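Kitchen Table Gallery: Rice at Pelcombe

Posted May 12, 2019

Pelcombe is a small page about everyday cooking gear, mostly the kind that stays out on the counter all week. The gallery has been open since December and now has 29 entries. Each one gets a line or two on what the thing is and how we use that sort of thing at home.

We cook rice on most days, so cookers come up a lot. A medium one makes enough for four people with some left for lunch. Rinse the rice first, let it sit ten minutes after the switch clicks over, and fluff it before serving.

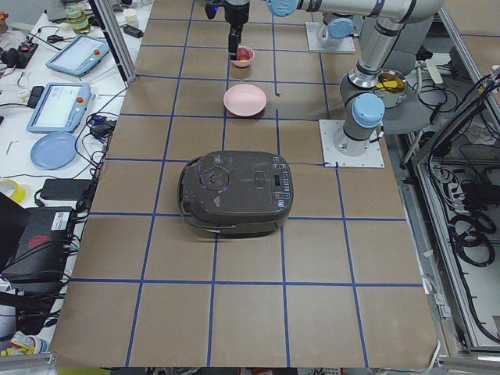

Dark gray rice cooker with a folding carry handle and the buttons on top of the lid. The pink bowl behind it is wide and shallow, a good shape for rice with something spooned over it.

A reader in Fisbridge wrote that she prefers a deep bowl, as rice goes cold too fast in a wide one, and that she warms hers with hot water before filling it. She also asked for more on cleaning steam vents.

On vents: let the cooker cool and unplug it. If the vent cap comes off, wash it in warm soapy water and dry it before it goes back. Wipe the underside of the lid after every use. Starch sets hard overnight.

Handles are worth checking too. One that folds flat takes less room in a cabinet.

Next in the gallery: storage jars, 2 sizes.

Entry viewed 533 times. Comments (77)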